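Why I still want a desktop I can open

I bought my first desktop computer secondhand from a shop called Kunis, and I have loved the things ever since. Mine has lasted 17 years, if you let me count a machine whose every part has been swapped at least twice. I do count it!

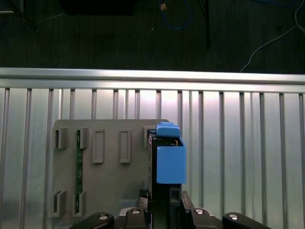 Vevulent wrote under my last column that most people just want a computer that works and will never lift the lid. Fair enough, and I'd never make anyone do it. But a friend's sealed laptop needed more memory in October and the quote was 115 pounds, for a job I could do at my kitchen table before the kettle boiled.
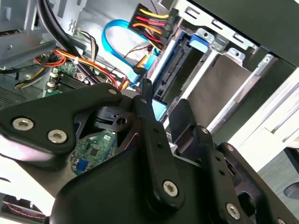

Inside an open desktop case

It's a lovely feeling, finding out that you can mend something - you start looking at the toaster differently, and the bike, and the dripping tap. 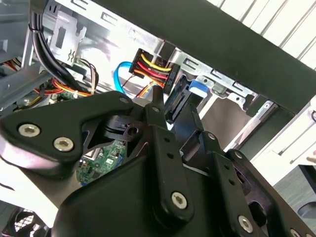
Page last changed: Tuesday, 09:40

I'd like schools to give it an afternoon. Let children take the side off an old machine, pull out the memory and put it back. Three of them can share one computer quite happily, and they'll argue over the screwdriver.

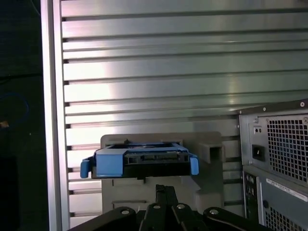

Ribbed metal, silver and dark

Makers could help too, with ordinary screws and a printed parts list. I'd pay extra for both, and I'd tell everyone I know.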